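Section 5. Planning and Budgeting for Hand-Held Gripper Stations

This section is for the person who plans and orders equipment for a Dusisden tabletop collection program. Work through it before you request a quote from Nultard. Assembly and pairing of the grippers are covered in Section 6.

5.1 Before you start

Have the following at hand:

The floor plan of the room, with window positions marked.
The task list for the first quarter of work.
The name of the person who can approve a purchase.
Your current price list. The list this section was written against is dated 21 August 2022. If yours is older, ask for a new one.

5.2 Decide how many stations you need

1. Add up the recorded hours your task list calls for.

2. Divide by the hours one operator can record in a shift. Use four hours for a new operator and five for someone with a month of practice. Do not plan on a full eight.

3. Divide again by the number of working shifts you have. Round up.

4. Add one spare pair of grippers for every three stations. A spare pair does not need its own table.

Note: A station is one table, one pair of grippers, one operator, one set of props and one charger. Budget by the station. Sites that order grippers first and everything else later usually pay for shipping twice.

5.3 Choose the room and table

1. Measure the table. Both grippers must be able to open fully over it without touching each other. A household dining table is large enough for all tasks in the cups, cutlery and folding groups.

2. Leave a clear standing place on the operator's side of the table, the full width of the table. Furniture that stays in the room can stand on the far side.

3. Check the windows at the hour you plan to work. Strong daylight behind the table is acceptable for most tasks, but shiny metal and clear plastic props will pick it up. If you have a choice of walls, put the table where the light comes from one side.

4. Decide on table coverings and backdrops. Printed cloth and printed fabric backdrops cost little, fold flat and let one room serve for several settings. Order at least two of each per station.
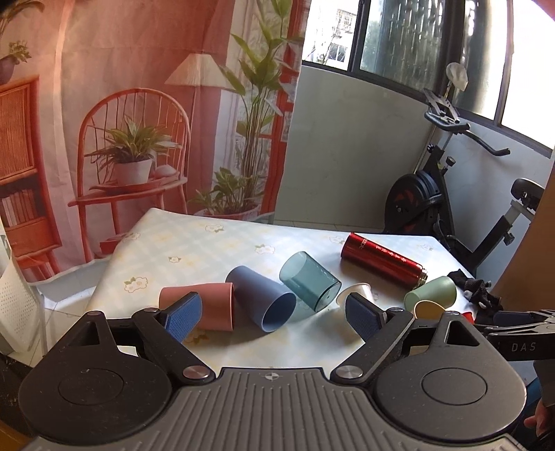 Figure 5-1. Cup task on a flowered tablecloth, with a printed backdrop and windows behind the table.

5. Budget for tape or clips to hold the cloth. These are not in the Nultard kit.

Caution: Do not hang a backdrop over a heater or across a doorway that is used as an exit.

5.4 Price the props

Props are a small part of the total and are the line most often left out. Cups, bottles and cloth items can be bought at any household store. Boonmee Thammasiri, who set up the Gravundale site, recommends buying them locally and keeping the receipts in one envelope per task group.

1. For each task group, buy items that differ in color and size. Mix opaque and see-through plastic.

2. Include at least one metal item and one soft item. A thermos and a pair of knit gloves will do.

3. Buy a second set of anything that can crack.

4. Do not buy glass or ceramic for the first quarter.

5. Set the prop allowance at 348 dollars per station per year. Sites working mainly with food packaging should double it.
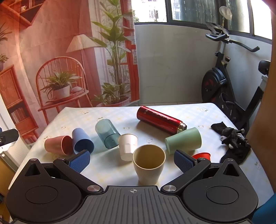

Figure 5-2. Cups, thermos and gloves on the table. One cup stands upright between the blue finger pads.

Note: Check the widest item in each group against the finger opening given in Section 6. An item that only just fits slows every recording it appears in.

5.5 Price the wear parts

1. Finger pads. The textured pads are sold in pairs. Plan on a new pair for each gripper every 18 weeks of daily use. Smooth props wear them less than rough ones.

2. Batteries. Plan on one replacement per gripper per year.

3. Memory cards. Buy the size on the approved list. Two cards per gripper are enough if files are moved at the end of each shift.

4. Pivot caps and screws. Order one hardware pack per site.

Keep pads in their wrapping until they are fitted. Pads stored loose in a drawer collect lint and have to be cleaned.

5.6 Fill in the budget sheet

Use one sheet per site. Enter the lines in this order:

Grippers, in pairs
Spare pairs
Chargers and batteries
Tables, coverings and backdrops
Props
Finger pads and hardware packs
Storage drives
Operator training
Freight
Reserve

For the reserve, enter 2000 dollars for a site with up to three stations. Larger sites should call Tobias Whitfield in the Dusisden planning office before filling in this line.

If you ship through Ferreira, enter freight as a fixed amount from their quote. With any other carrier, enter the highest of the quotes you receive.

Training is charged by the day and not by the person. Bring all operators on the same day if you can. The trainer's travel is billed separately and goes under Training, not Freight.

5.7 Timing

Allow six weeks from approved order to delivery. Orders placed in December ship in the new year and should be entered in next year's budget. Props and coverings can be bought the week before the grippers arrive.

Caution: Do not schedule operators against the estimated delivery date. Wait for the shipping notice.

5.8 Before you send the order

1. Compare the number of gripper pairs with the number of chargers.

2. Confirm that the plug type on the order matches the room.

3. Confirm the delivery address includes a floor and a contact phone number.

4. Save a copy of the sheet with the order number in the file name. You will need the order number for warranty registration in Section 6.2.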